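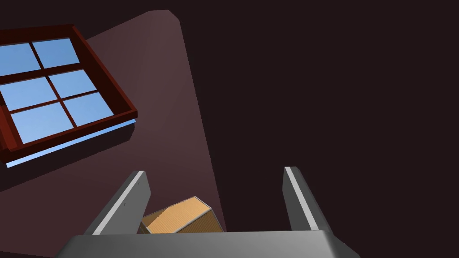

Wrist cam in the sim, fingers open, box in between. Window top left.

2025-06-05

Long one today. Teleop in the sim since breakfast, only got up for coffee. Target for the Rallo set is 300 demos and I'm at 252 — would of been more but I threw out 17 this morning. Bad grasps, mostly me closing too early. The lag on the left controller is back too. Up to 3 frames sometimes, feels like steering a shopping cart.

The wrist view is what gets me. Everything tilts when I roll my hand and I lose which way is down. Started using the window as a reference, then the edge where the pink wall goes dark. Works ok. Need to write that down for whoever does the Jerside batch, they'll have the same room.

Trick for the box: come in slow, fingers wide, stop, look, THEN close. The stop matters. When I rush it the policy learns the rush, we saw that with the Proteletti set and had to redo half of it. Still do it when I'm tired tho.

Tried guiding the real arm by hand after lunch, just to compare. So much easier on the brain, so much worse on the shoulder. Joint logs looked shaky at the ends. Not sure we can use them.

To do —
- ask Baláž for the new controller firmware (again)
- rename the morning folder, its still called test_test
- turn up the light in the room, the right side is basicly black
- finish the last batch

Eyes hurt. Kept pinching the air at dinner. Bed.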